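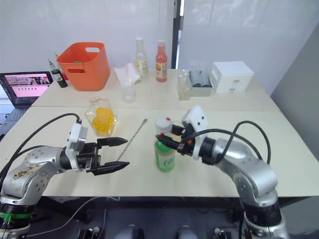
本页最后修改:2021-03-20

吧台后厨杂谈区 > 设备与人手

主题:机器现在到底能不能干杂活?先从吧台吵起

楼主:冰铲又不见了

上礼拜跟合伙人吵了一架,起因很小。他看了几段机器人调酒的视频,回来跟我说,吧台的活再过一阵子就不用人了,让我招人的事先缓缓。我问他缓到什么时候,他说看行情。我说行,那今天晚上收吧的时候你来等行情,我先回家。

他没等行情,他也回家了。杯子还是我洗的。

所以想在这儿问问各位懂行的不懂行的:机器现在能不能干店里的杂活?我先把丑话说前头,我问的是杂活,别给我发那种隔着玻璃罩、背景音乐很响、机械臂在里面甩雪克壶的。那种我去看过,Jindano的那个亭子,开在商场中庭,一杯66块。臂是真能甩,甩得比我有节奏感。可是旁边站着一个小姑娘,负责补冰、换瓶、擦台面、把客人没拿稳洒掉的那杯拖干净。我站那儿看了一阵,机器干的是我一天里最体面的那部分,小姑娘干的是剩下的全部。

顶上那张大家看看,我觉得比甩壶的有意思。右边那只爪子夹着个绿瓶子,左边那只空张着,中间一罐黄的,看着像软糖,边上一根吧勺。后面那张桌子上还有揉成团的纸巾,有空的塑料杯,这就很像人干活的地方了。我工作台上也是这样,区别是我的纸巾有一座山。

我的问题是:这样的两条胳膊,放到我店里,周末晚上,能顶什么用?

1楼:拧螺丝拧到退休

先占个楼。做产线集成的,不做服务机器人,所以下面的话请打折听。

你这个问题问法不对。"能不能干"在我们这行没人这么问,我们问的是"节拍多少、停线多少、停线以后谁去按复位"。你这两条臂干什么都行,只要你肯把事情拆得够碎,再给每一碎块配一个不乱动的工件。图里那个绿瓶子,夹在上半截,对机器来说算客气的了,瓶身是直立的,瓶子硬不硬另说。你要换成一只装了半杯碎冰、外壁全是水珠的杯子,它就得重新做人。

产线上我们怎么对付水珠?把水珠取消。前面加个吹干工位。你店里有地方放吹干工位吗?

2楼:冰铲又不见了(楼主)

我店里连放扫把的地方都没有。扫把现在跟制冰机睡一起。

3楼:半糖少冰加个班

我站楼主合伙人。你们做饮品的老觉得自己的活特别微妙,奶茶店早就有自动出糖机、自动封口机了,当年也有人说封口要手感。现在谁还用手封口?封口的手感,我干了那么久一点没感到。

机器替人从来都是一点一点替的,没有哪天早上起来门口站着一个铁人说您下岗了。出糖一块,封口一块,再来个洗杯的,最后店里剩一个人,那个人就是你合伙人,坐在那儿等行情。

4楼:拧螺丝拧到退休

封口机是好例子,不过是我这边的好例子。封口机厉害在哪儿?杯口统一。全国的奶茶杯口径就那几种,机器不用认杯子,杯子自己来认机器。楼主的酒吧你去数数有几种杯子。

5楼:冰铲又不见了(楼主)

别数。上一个数的人辞职了。

6楼:洗碗机受害者协会

进来抱怨一句Dovell的桌下洗杯机。说明书上写2分钟一篮,它没撒谎,洗是2分钟。它没写的是:把杯子里的柠檬皮抠出来要多久,把口红印先蹭掉要多久,高脚杯倒扣的时候别让它互相亲嘴要多久,拿出来烫手等它凉要多久,凉了有水渍拿布再擦一遍要多久。

所以每次听人说"洗杯子早就自动化了",我就想请他来我们店参加一下自动化。

机器现在干的全是中间那一截。两头都是人。

7楼:山竹味消毒水

"两头都是人"这句我想裱起来。家里也一样。我妈买了台Tultberg的扫地机,买之前说以后不用扫地了。现在她每天早上先把椅子全部翻到桌上,把电线收起来,把地毯的流苏用夹子夹住,把猫关进卧室,然后按下开关,坐在沙发上看它扫,它卡住了就过去拿脚踢一下。

我问她累不累,她说不累,机器扫的。

8楼:半糖少冰加个班

你妈那台不就是扫了吗。你们这些人标准也太高了,它扫了地,你们怪它没哄猫。

9楼:山竹味消毒水

我没怪它。我就是想说,我妈扫地只要一把扫帚,猫可以在场。

10楼:Souad Hegazy

大家好,中文是我的第三语言,写得慢请原谅。我在一家酒店做餐饮设备采购,酒店名字就不说了。

我们评估过送餐小车,评估过切配机,也评估过带机械臂的咖啡台。我的意见可能比较无聊:每样机器都能做它的事情,但是采购单上没有一行叫做"它的事情之前和之后"。咖啡台进来以后,早餐时段原来有一位咖啡师,现在有一位咖啡台的照看员。工资一样。照看员比较不开心,因为客人不再夸他的拉花,客人夸机器的拉花。

后来他学会一件事,就是在机器做拉花的时候站得很近,微微点头。客人就以为是他教的。

我不反对机器。我只是希望卖机器的人来值一个早班。

11楼:冰铲又不见了(楼主)

照看员这招我要学。以后洗杯机转的时候我也站旁边点头。

12楼:拧螺丝拧到退休

楼上Souad说的那个"之前和之后",我们叫上下料。做集成的都知道,一个工作站的报价,主机往往不吓人,吓人的是怎么把乱七八糟的东西整整齐齐送到它面前。人手最大的本事就是自带上下料。你把一筐杯子往台上一墩,朝向全乱,人眼睛都不带抬的就抓起来了。

现在学术圈和一些公司在搞的路子不一样,不走固定节拍,走示教:人拿着手柄带着臂干一遍一遍,机器从这些遍数里头学。Ragab那边有个朋友跟我吹过,一个动作攒2,000遍,机器就有点意思了。我问有点意思是什么意思,他想了想,说就是大多数时候你不用捂眼睛。

13楼:半糖少冰加个班

2,000遍很多吗?我带一个新人摇茶,他也得摇坏一大堆,还要听我骂。机器不用听我骂,这成本就下来了。

14楼:拧螺丝拧到退休

2,000遍是一个动作。换个杯子可能还得再来。你那个新人,你跟他说"今天没圆杯了拿方杯",他最多翻个白眼。翻白眼不用训练。

15楼:柜台下面藏零食

我是真在吧台干过的(现在转行卖保险了,别问),我讲讲哪些活我愿意给机器,哪些不愿意。

愿意给的:挤青柠。周五下午一箱青柠,挤完手指头的伤口都知道自己在哪儿。还有擦瓶口,糖浆瓶的瓶口,擦到第二天还是黏的。还有倒垃圾里的碎玻璃。还有给客人解释为什么今天没有薄荷。

不愿意给的:搅拌,拿捏稀释,尝一口。倒不是机器干不了,是这几件我还挺喜欢的。可你看外面卖的机器,全抢着干这几件,挤青柠那箱它看都不看。

挑活挑得跟我们原来店长一模一样。

16楼:洗碗机受害者协会

店长那句过分真实了。

17楼:Ilham Bensaid

被朋友拉来的。我以前在楼主店里管过吧台,现在自己在外地开店。先跟楼主打个招呼:冰铲在制冰机后面,我走之前就在那儿。

关于搅拌,我跟15楼意见不一样。搅拌看着高级,对机器来说没准是店里最容易的一件。杯子不动,勺子进去,转,出来。没有软的东西,没有要剥的东西,也没有要跟谁讲道理的部分。真正要命的是搅拌前面那一秒:勺子躺在台面上,细长一根金属,贴着桌子,你得把它捏起来,还得捏在能竖着用的位置。新人都会捏歪。我教人第一课从来不教搅,教怎么把勺子从台面上拿起来而不敲到旁边的杯子。

楼主发的那张里,勺子就躺在罐子旁边,斜着,靠前的一端离左边爪子的尖很近。我看着手痒。

18楼:冰铲又不见了(楼主)

Ilham你走的时候为什么不说。

我买了两把新的了。

19楼:Ilham Bensaid

你没问。

20楼:拧螺丝拧到退休

Ilham说到点子上了。从平面上捡一根细杆,对平行夹爪一直是个讨厌的活。爪子得贴着台面下去,下浅了捏空,下深了戳桌子。人是先用指甲把它拨翘起来一点再捏,机器没指甲。有的人会给机器安个指甲,我们干过类似的,装上以后它把台面刮花了,客户问能不能把桌面也换了,我说能,另外报价。

还有人会建议把勺子立在架子上。对,这样就好拿了。然后架子要固定,勺子用完要放回去,放回去比拿起来还难。你每解决一个问题,就往桌上多添一个铁东西,最后桌子上全是架子,没地方放酒。

21楼:半糖少冰加个班

你们一个个都在说难。难归难,现在视频里不是都做出来了吗?搅也搅了倒也倒了。

22楼:山竹味消毒水

视频里我还做过戚风蛋糕呢。

23楼:Souad Hegazy

我补充一个经验。看演示的时候,我现在不看机器,我看桌子。桌子上如果很干净,每个东西旁边都有贴纸标记位置,我就知道这是排练过的。桌子上如果乱一点,有水,有用过的纸,我反而想多看一会儿。

但是乱也不证明机器好。乱只证明桌子是真的。

24楼:冰铲又不见了(楼主)

乱的桌子,给你。
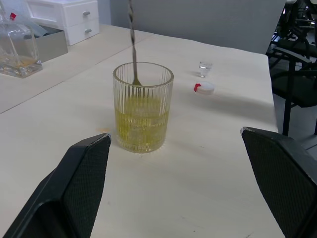 搅拌我自己也干了这么多年,我同意Ilham,动作本身没什么可骄傲的,手腕别较劲就行。我有点在意的是搅的时候眼睛在看什么。新人看勺子,老手看液面,再老一点的看客人有没有在看手机。竖纹的杯子尤其烦,比如上面这只,杯身一圈一道一道的棱,里面黄绿色的东西到底转没转匀,从侧面看全是花的,光也乱反。我店里有一批差不多的杯子,好看,拍照好看,我自己搅的时候得把头伸到正上方往下瞅。机器的眼睛要是只长在侧面,它怎么知道搅够了?另外请各位品一下台面左边那一小块橙黄色的印子。我不管是谁弄的,我就问一句,谁擦?

25楼:洗碗机受害者协会

终于有人问谁擦了!!

这个论坛吵机器人吵了多少回了,回回都在吵它会不会倒、会不会搅、会不会把客人夹死,就没见谁问抹布。抹布才是这行的核心设备好吗(我一晚上换多少块抹布我自己都不敢想),台面上有糖渍你放个杯子上去,下一秒拿起来杯垫就跟着走了,客人一抬手,杯垫啪一下掉进坚果里。我有一个客人为这事给过差评,评语是"坚果有惊喜"。

26楼:半糖少冰加个班

擦桌子机器更容易吧。来回抹不就完了。

27楼:拧螺丝拧到退休

来回抹的前提是桌上没东西。你看24楼那张台面,杯子旁边有个小的子弹杯,透明的;再往前一点还平放着个白瓶盖,带个小红舌头。你让它来回抹,第一下子弹杯就下去了。它得先认出来子弹杯是杯子,透明的,反着光,桌子也是浅色的。透明物体认不准是老毛病了,有的相机看玻璃杯,看到的是杯子后面的墙。

瓶盖更损。瓶盖是要留还是要扔?人看一眼就知道酒还没倒完,盖子得盖回去。机器得有人告诉它。

28楼:柜台下面藏零食

这个我可以替机器说句话。瓶盖要留还是要扔,我干了几年,我也没搞明白过。我们店抽屉里全是没有瓶子的盖子,冰箱里全是没有盖子的瓶子。它们每天晚上隔着一扇冰箱门互相思念。

29楼:山竹味消毒水

保险行业不配拥有你。

30楼:茶水间电工

看了半天,说个没人提的:线。

第一张图里夹爪那儿的线,绕一个大圈从爪子翻过臂再往后走。做过现场的都知道,臂会动,线跟着动,动多了就断,断在最不方便的那一次。放在实验桌上没事,放到吧台里面,旁边有水池,有人端着托盘从后面挤过去说"借过借过",那个线圈就是给托盘准备的。

服务行业的走道是拿屁股量的。机器没有这个传感器。

31楼:冰铲又不见了(楼主)

我店里的走道是拿屁股量的,而且是按Ilham走之前那批人的屁股量的,现在这批过不去。

32楼:半糖少冰加个班

行,那我换个说法。你们承不承认,同样这件事,几年前连桌上摆出来都难,现在桌子上能放两条胳膊对着一堆酒瓶折腾了?趋势总归是往那边走的吧?你们现在笑话它,跟当年笑话手机不能拍照有什么区别?

33楼:拧螺丝拧到退休

承认。我没笑话它,我靠它吃饭。

我跟你的分歧就一个:你说的是趋势,楼主问的是这个周末。趋势不端盘子。

34楼:半糖少冰加个班

这个周末是不行。我也没说这个周末行。

35楼:冰铲又不见了(楼主)

我合伙人说了。他让我这个周末先别招人。

36楼:Ilham Bensaid

那让他来上班。我说真的。我自己店里就定了这么一条:谁提议少一个人,谁先顶那个人的班。定完以后再没有人提议过,包括我自己。

顺便回半糖:我不觉得有趋势就一定轮到我们。机器人公司要养活自己,会先去活最整齐、量最大的地方。一家小酒吧,晚上忙4个小时,其余时间机器站着,租金照付。人站着的时候至少可以切装饰、补货、陪最先来的那位客人聊他离婚的事。

37楼:洗碗机受害者协会

聊离婚这个是不是也可以自动化。

38楼:柜台下面藏零食

可以,但是客人会换一个吧台重新讲一遍,他图的是有人皱眉。

39楼:Souad Hegazy

Ilham说的"其余时间机器站着",我们内部算过很多次,每次结果都被放进抽屉。酒店比小酒吧好一点,因为早餐、午餐、宴会可以连起来用。但是要连起来用,机器就要搬。要搬,就要有轮子。有轮子,就要认电梯。认电梯,就要跟电梯公司开会。我跟电梯公司开过会。后来我对机器没有意见了,我的意见都给了电梯。

40楼:茶水间电工

电梯那边也很委屈,电梯那边的群里天天在骂你们送餐小车。

41楼:家有二胎勿扰

不是餐饮的,路过。我就想知道家里什么时候能有一台叠衣服、把玩具收进筐里的。吧台我不懂,可我家地板我懂,我家地板就是你们说的"上下料没做好"。

积木、袜子、半块饼干、一张贴反了的贴纸。要是有一台机器能分清楚哪块是积木哪块是饼干,我愿意管它叫妈。

42楼:拧螺丝拧到退休

先说袜子。软东西抓起来形状就变,你拿它之前和拿它之后是两样东西,机器觉得自己被骗了。积木反而好办。饼干一捏就碎,碎了以后就不归机器管了,归扫地机。

扫地机之前,请先把椅子翻上去。

43楼:山竹味消毒水

并把猫关进卧室。

44楼:半糖少冰加个班

我提个建设性的。别吵能不能了,列一下现在就值得买的,免得楼主白开一帖。我先来:自动出糖机,值。定量咖啡磨,值。封口机,值。带机械臂的任何东西,先不买,等。

看,我也会说先不买。

45楼:洗碗机受害者协会

洗杯机,值,我骂归骂,你把它搬走我跟你拼命。Dovell那台的排水泵不值,堵过不知多少次,每次都是一粒柠檬籽。建议他们出一款单独防柠檬籽的,我排队。

46楼:柜台下面藏零食

电动榨汁的那种压杆,值,手指头会感谢你。打印标签的小机器,值,起码你知道哪瓶糖浆是谁哪天煮的,好去骂他。

47楼:冰铲又不见了(楼主)

记下了。那我也交个底,我们店的情况是这样:周末缺一个人,缺的那个人主要干三件事,收杯子、擦台面、从后面拿东西递到前面。听下来这三件机器都不干,机器要干的是我那份。

我合伙人听我念完帖子,沉默了一会儿,说那要不然让机器干你那份,你去收杯子。

我在想怎么回他。

48楼:Ilham Bensaid

你就回他,你那份机器也能干,等行情这件事早就自动化了。

49楼:拧螺丝拧到退休

股票软件,推送提醒,真能干。

50楼:半糖少冰加个班

我本来是站合伙人的,现在我有点站不住。但我保留意见,过些日子回来挖坟,到时候谁店里有胳膊谁请客。

51楼:茶水间电工

挖坟可以,先说好请什么。Jindano那个66一杯的不算,那个我自己去喝过,冰块比酒稳定。

52楼:冰铲又不见了(楼主)

更新一下。合伙人今晚来顶班了,收杯子收到一半把围裙摘了去后门抽烟,我在那儿擦完了他那半边的台子。回来以后他说了两件事,一是招人吧,二是制冰机后面确实有把冰铲。

招聘启事我贴到招工区了,4月到岗,要求写得很简单:会把勺子从台面上捡起来,会问瓶盖还要不要。工资面议,包晚饭。

53楼:家有二胎勿扰

晚饭能带孩子吗

54楼:冰铲又不见了(楼主)

孩子会收杯子吗

55楼:家有二胎勿扰

会收。收哪儿去了他不说。

56楼:洗碗机受害者协会

跟我们上一个兼职一样。招吧。

57楼:拧螺丝拧到退休

排水泵那个事,45楼你私信我一下,进水口前面加一层网就行,网眼别太密,不然你又得来骂网。我下班给你画个图。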